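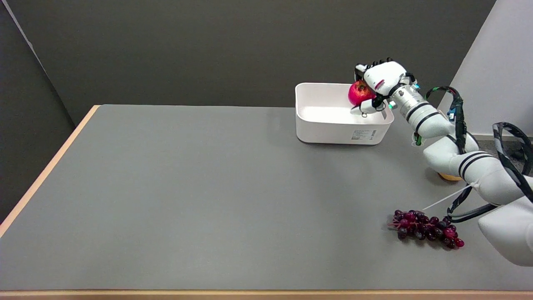
A white robotic hand holds a red apple at one end of a plastic bin.

Van Rooij to switch to Sirent engines next season

Van Rooij will end its engine partnership with Ratano at the close of the current season and race with Sirent power from next year, the team confirmed on Tuesday.

The new agreement runs for three seasons and covers both of the team's cars. Sirent will supply the engine, the gearbox internals and the control electronics. Van Rooij will continue to design its own gearbox casing, rear suspension and cooling system.

The move had been expected in the paddock since early summer, when Ratano told its customer teams that prices would go up and that updated parts would go to its own cars first. Van Rooij asked for equal treatment on updates. Talks continued through July but did not produce an offer the team was willing to sign.

"We had a good run with Ratano and we won races together," said team principal Gavin Guthrie. "What we needed was to know that when a new part is ready, we get it the same weekend as everybody else. Sirent put that in the contract on the first day."

Guthrie said the decision was made before the summer break and was held back until Ratano had been formally told.

"Our people at the factory heard first, then Ratano, then the series," he said. "The drivers knew before any of that. You can't ask a driver to commit to a car without telling him what's in the back of it."

Ratano said in a brief statement that it would honor its current contract to the last race and that both cars would receive the engine upgrade planned for September. It did not comment on the terms it had offered for next year.

Sirent returned to the series last season after a long absence and now powers only its own two-car team. Its first year back was difficult. The engine was down on power, and a recurring oil pump failure led to a string of retirements. A redesigned pump was brought in over the winter, along with a new cylinder head, and the company's cars have finished most of their races this year. They have yet to win one.

Top speed is still a weak point. Sirent's cars have usually been among the slower ones at the end of the long straights, though they have used less fuel than most of the field and have often been able to run longer before their first stop. That was part of the appeal for Van Rooij, according to Guthrie.

"Look at where races are won now," he said. "If you can stay out a few laps longer than the car you're fighting, you have choices. If you have to stop when he stops, you don't. We think there is more power to come and we've seen the plan for it. The fuel numbers are already there."

The change means a lot of work in a short time. The Sirent engine is shorter than the Ratano unit but sits slightly taller at the back, and its exhausts leave the block at a different angle. The rear bodywork on next year's car has been redrawn to suit. The fuel tank will also change shape, with the space saved behind the driver used to bring the tank lower in the chassis.

Van Rooij began the layout work before the contract was signed. A dummy engine block has been at the team's base for several weeks so the design office can check mounting points and pipe runs. The first working engine is due before the end of the season and will go straight onto the test bench with the new gearbox.

The car is scheduled to run for the first time at Lovthorpe, the short test circuit that the team has used for its winter shakedowns in the past. The first day will be limited to slow laps and system checks. Under series rules, each team with a new engine supplier may cover 300 kilometers before official preseason testing begins, an allowance brought in to help teams avoid the kind of cooling trouble that has ruined earlier engine changes.

A group of 20 Sirent engineers and technicians will be assigned to the Van Rooij program. Most will stay at Sirent's own plant, with a smaller group traveling to the races. Guthrie said the trackside crew would report to Van Rooij's chief race engineer on race weekends.

"There's one radio channel and one person making the call," he said. "We tried it the other way some years back and you end up with two meetings after every session."

Van Rooij is seventh in the teams' standings and has not been on the podium since the opening round. Its best recent result was a fifth place in the wet, and it has lost points in several races to slow pit stops and a gearbox problem that the team says has been fixed. Guthrie said the engine had not been the main cause of the poor season.

"I don't want anyone reading this as us blaming Ratano," he said. "The car we built is not good enough in slow corners. That's ours. We got the front suspension wrong and it took too long to admit it."

Parts for a revised front suspension will be tried in practice at the next round. If they work as hoped, the same layout will be carried over to next year's car. Work on other updates for the present car has mostly stopped, and the design office has been moved almost entirely to the new project.

Both race drivers are under contract for next season, though one of the deals is understood to include a clause tied to the team's final position. Guthrie would not discuss it.

"Both drivers have seen the plan and both drivers are happy with it," he said. "Contracts are private and they'll stay that way."

Van Rooij's departure leaves Ratano with a single customer team for next season. The rules require a manufacturer to supply at least one team other than its own if asked, so the company will still meet its obligations. It may also be able to lower its costs, as its engine shop has been building nearly all of its units this year under a tight schedule and has twice had to send rebuilt engines to races late.

The series has approved the switch. Because Van Rooij is changing suppliers in the normal window, it will not have to pay a fee or give up any testing time beyond the usual limits. The entry list for next season will show the team under its current name, and there are no plans to add Sirent to the title.

The livery will change, however. Ratano's logo comes off the engine cover after the final race, and the team said it was in talks with two companies over the space. A launch date for the new car has not been set.

Practice for the next round starts Friday morning, with both Van Rooij cars due to run the new front suspension in the first session.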